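We drove up to Modstead in August for the open day at the Halliday game reserve, three of us squeezed in the front of Bevan's truck, and I'm still grinning! Gates opened at 6 and we had rhino before coffee.

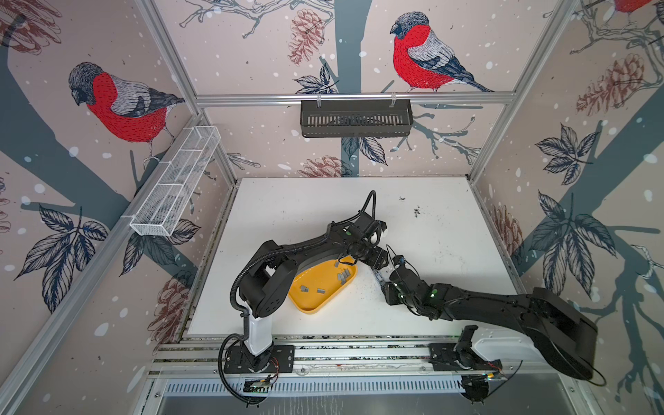

Asuka, our guide, took us along the river loop (roughly 9 miles, very bumpy), and the birds were what got me. Hornbills, bee-eaters, a fish eagle just sitting there. Back home my idea of a good bird is a bullfinch, like the ones on that wallpaper with the pinecones, so you can imagine the squealing.

Lunch was at Flesik camp, under canvas, and I'd go back for the bread alone.

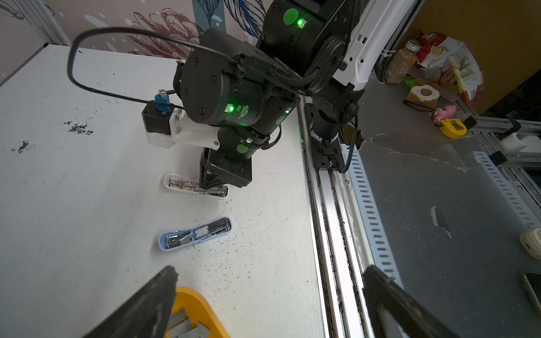 Two staplers on the white table.

Recent trips
Gollthorpe wetlands by canoe
Night drive with Suqin Jiang
Packing for the dry season

© Kiri Grimshaw | Contact | Back to top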